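The robot on the second floor

I work in housekeeping at a hotel in Plindthorpe and have done for nine years. People keep asking me about the robot, so I am writing it down once and will send them the link.

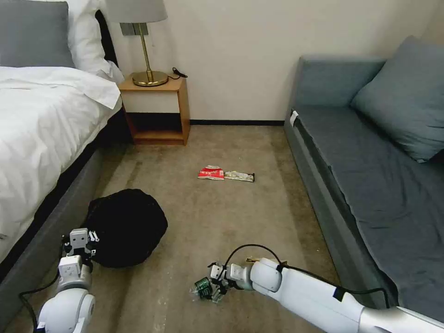 What it does

Two arms, both white, with a two-finger gripper on the end of each. Its job with us is the floor. It goes into a room after checkout and picks up what guests leave on the carpet, which is mostly cans, wrappers and bits of cardboard. Crisp packets and sweet wrappers are the commonest. It does not make beds, and it does not do bathrooms.

The machine is leased through a firm called Girkitz and we started with it in November. It came with a tablet, a charging dock that took over half of the linen store, and two days of training. Most of the training was about what to do when it stops.

How the shift runs now

I used to open a room, strip the bed, then go round bending for rubbish with a bag in one hand. Now the robot has the room first and I follow. Ladi Idahosa, our supervisor, sends me the list in the order the robot will finish, and I work down that list instead of my own. That was the hardest part to get used to. I had my own way round the corridor, starting at the far end so I walked back towards the lift, and I liked it.

The bed is still mine, and so are the sofa cushions, the surfaces, the hoovering and the stains. A carpet that has had years of guests on it needs looking at by a person, and our rooms with the grey sofas have had plenty of use.

Bags are a problem. A bundled-up black bag on the floor might be rubbish or it might be somebody's gym kit, and the rule is that a person decides. We had a long meeting over that. Pacita Lumanlan has been here longer than me and she put it to management that if something valuable went in the skip, it would be one of us answering for it. The rule went in writing the week after. Anything with a handle, zip or strap is left where it is and one of us looks inside.

What it has changed

My back is better. I was sceptical of that claim when Girkitz made it, but I have not had a day off with it since the winter, and last year I had six.

The number of rooms we are given has gone up by two a shift. Management said it would not and then it did. Their argument is that the bending takes time and we no longer do it. Our argument is that we still wait outside doors when the robot is slow, and the waiting does not get taken off. Nneka Eze has been keeping a note of her waiting time and has asked the rest of us to do the same. I think she is right to.

There were no redundancies on our floor. There was one leaver in spring, Gholamreza Kordestani, who moved to the front desk because he wanted to, and his post on housekeeping has not been filled. I can't say that is because of the robot. I can't say it isn't.

The other change is quieter. We used to do rooms in pairs on heavy days and talk while we worked. Now we are spaced out along the corridor, one to a room. I speak to Pacita at break and that is often it until half past two.

What I would ask for

Waiting time counted as work. A say in the order of the list. Somewhere else for the dock, so we can get at the pillowcases without moving a trolley first.

There is a review meeting on 3rd July and Ladi has put all three on the agenda. If the dock gets moved I will add a line at the bottom of this post.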